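Home Issues Sections For Authors Search
Reading time: 2 min
July 2026 – Osley Household Studies Group

4.2 Trays as temporary addresses

Most of the 150 kitchens in the Itum survey owned at least one serving tray, and very few of those trays served anything. They lived by the sink, where they took in objects that had no better offer. We call this parking. Residents called it "just for now," a period that in one Gundwood flat had lasted 90 days by the time of our June visit.

Parked items were sorted by where the hand happened to be when it let go – cleaning things next to playthings, with no sign that either minded. A sponge and a rope toy could share a tray (Figure 3) in a home whose owner had just described to us, at length, a system.
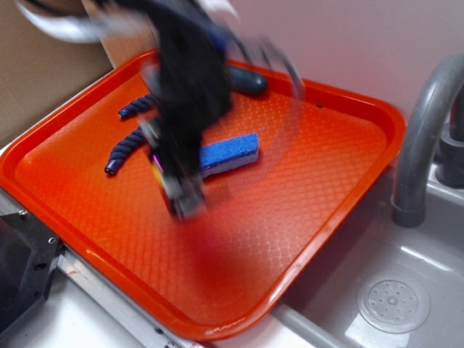 Figure 3. Orange-red tray on the counter beside the sink, with blue sponge and dark blue rope toy.

The system, where one existed, rarely covered the counter. Our coding sheet had a box for "item in its proper place," and of 2040 item records, 1840 left it blank. Some of this is our own fault, as the sheet followed Lüthi in treating a tray as a container and never as a place. Residents disagreed. Asked where the sponge went, they pointed to the tray, and we have recoded those answers as a location in Table 5.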